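News > Members' newsletter > Buildings and rooms

Tuesday, August 20, 2019
By Freya Pearce

Changes to room bookings at Nallbridge from next month

The way rooms are booked at the Nallbridge building is changing. The paper diary at the front desk has been in use since the building opened, and it will be kept until the end of August. After that, all bookings go through the online calendar. You can still ring the desk and have a booking put in for you.

The main reason is double bookings. Over the past year the diary held 359 bookings, and 20 of them clashed with something else. Most were sorted out on the day by moving one group upstairs, but twice a group had to go home. One of those was the Brornach walking group's annual meeting, and we have said sorry to them in person.

What stays the same

Prices are not going up. The large room is still charged by the hour and the two small rooms by the half day. Regular groups keep the slots they have now, and Freya has already copied these across. Please check yours by the end of the month, as a few entries in the diary were hard to read. The Hulme choir and the Thursday chess group both appear in pencil with no finish time, so we would like to hear from them first.

What is different

Bookings can be made up to 60 days ahead. The diary had no limit, and some people had written themselves in for two Christmases. If you need a date further off for a wedding party or a public meeting, ask at the desk and it will be looked at separately.

Cancellations now need seven days' notice. With less than that you pay half. We have not charged for late cancellations before, and the large room has often stood idle on Saturday mornings when there was a waiting list for it.

Each booking now includes 15 minutes at either end for setting up and clearing away. Groups used to have to squeeze this into their own time, and it led to some short tempers in the corridor. Chairs should go back in stacks against the far wall. The folding tables belong in the cupboard by the stairs, with the legs locked flat.

Keys and heating

Keys are signed out at the desk as now. Evening groups who lock up themselves should use the key safe, and the code will change on the first of each month. The heating in the small rooms has been moved to a timer made by Kelico, which follows the calendar. If your room is not in the calendar, the radiators will not come on. There is a one-hour override button next to the light switch, and it can be pressed as often as you like.

Printed instructions for the calendar are on the front desk. There will be a drop-in hour for anyone who would like to be shown how it works, at a time to be put up on the noticeboard. 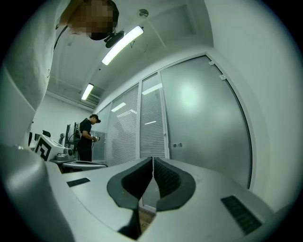
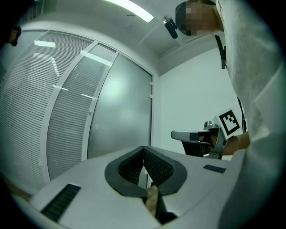
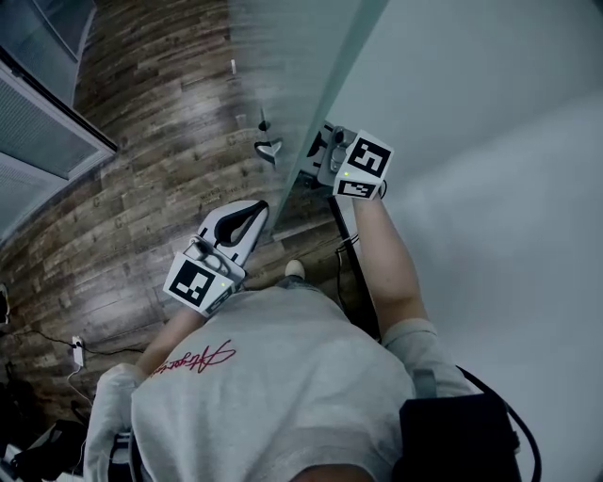
Margaret from the Hulme choir has been in touch to say that they finish at half past nine, they always have, and the pencil was because the desk pen had run out. She also asked whether the 60 days could be stretched for the carol concert, as the hall in Brornach takes bookings a year ahead and she would sooner not have to choose between the two. The choir's finish time is now in the calendar, and the concert date will be looked at this week.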